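Does Brown Glass Really Keep Things Fresh?

You may have heard that medicine comes in brown bottles because brown glass keeps it safe. Is that true? Partly. But be careful with the word "safe."

Light carries energy. Some kinds, mostly blue and ultraviolet, can break certain chemicals apart. Hydrogen peroxide is one of them. Leave it in sunlight and it slowly turns into plain water and oxygen. Brown glass soaks up much of that light before it gets inside.

So far, so good. Now for the part I don't buy. A shop in Gastcombe sells brown water bottles and says they keep water "alive" for 100 days. Water isn't alive. It doesn't need shade to stay water, either.

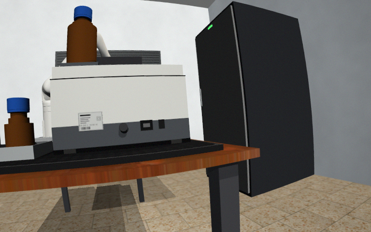 Nadja Kaufmann wrote in to say that her grandmother's olive oil always came in dark bottles, and was that a trick too? No, it wasn't. Light can make oil taste stale, so dark glass helps. Heat and air spoil oil as well, though, and a brown bottle with its lid off won't stop the air.

Next time a label makes a big promise, ask two things. What is the light supposed to hurt? And did anyone test it against a clear bottle?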